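Lelport Residents' Association
Minutes of the general meeting, 9 June 2024
Held in the ground floor meeting room, Lelport Court

Present: Pilar Saavedra (chair), Pieter Sibiya, Dilani Begum, Lindiwe Nel, Sizwe Shabalala (minutes), and 14 other residents
Apologies: none received

1. Minutes of the February meeting

Approved with one correction. Item 4 said the management company had "fixed" the side gate. Pieter asked for this to read "said it had fixed." The gate was open when he came in tonight.

2. Water bills and the Evico proposal

Pilar went through the letter from Evico, which wants to put a smart meter in each apartment and bill every household for its own use. The letter says bills will fall for "most homes." Dilani asked how many homes that is, out of how many, and compared with which year. The letter does not say. Pilar had called Evico and was told the figures were "very encouraging."

Lindiwe was in favor in principle. She lives alone and pays the same share as a family of five. Several people agreed this was unfair, and a few who live in families of five did not.

Pieter pointed out that the setup fee of $500 per apartment comes before any saving, and that the contract lets Evico raise the monthly service charge after 18 months without asking anyone. He has read the whole contract and recommends that others do the same before getting excited. A resident from the second floor said the old building meter may be wrong in any case. Pilar said it was last tested before she moved in, and she has no paperwork for it.

Agreed: no signature until Evico answers in writing. Dilani to send the questions. Pieter to get one other quote, from Vonovlow if they will return a call.

3. Laundry room

The second dryer is out again. The repair company has now replaced the same belt twice and billed for it twice. Sizwe asked whether anyone had seen the old belts. They had not. Lindiwe thinks the machine is simply worn out and we are paying for it on the installment plan.

Agreed: the latest bill to be held until the company explains it. 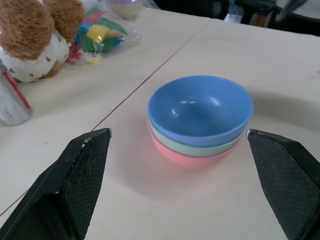

4. Shared kitchen and summer supper

Dilani reported on the kitchen cupboards, which were supposed to be sorted out in the spring. The sign-out sheet has three names on it, all hers. Pilar proposed a new sign-out sheet. Pieter asked what a new sheet would do that the old one had not, and the proposal was dropped. For the supper, Dilani suggested the plastic bowls, the blue, green and pink ones that stack inside each other, for salads and chips so that we do not rent serving dishes again. Lindiwe said they would do for chips but she would not trust them with hot food. Rental last year was part of a total supper cost of $1,079, a number that still surprised people when it was read out. Sizwe has the receipts and will break the total down, including the line that says only "misc."

The supper will go ahead. A show of hands on live music was close enough that both sides claimed it. Pilar ruled no music unless it is free, and unless someone has heard it first.

5. Parking

The management company says the new permit system has cut outside parking "significantly." Residents at the back of the building have not noticed. Pieter asked how the company would know, as its office closes at five and the trouble starts after that. One resident said things were a bit better on her side. This was noted.

Lindiwe asked that the towing firm's terms be sent to everyone before any cars are towed - last time the first car taken belonged to a resident with a valid permit.

Agreed: Pilar to ask for the terms and for whatever numbers are behind the word "significantly."

6. Any other business

The hallway light on the third floor is still flickering. It has been reported four times.

A resident asked if the association could have its own web page. Sizwe said it has one. He will send the address around.

Next meeting to be set once Evico has replied, or after four weeks if it has not.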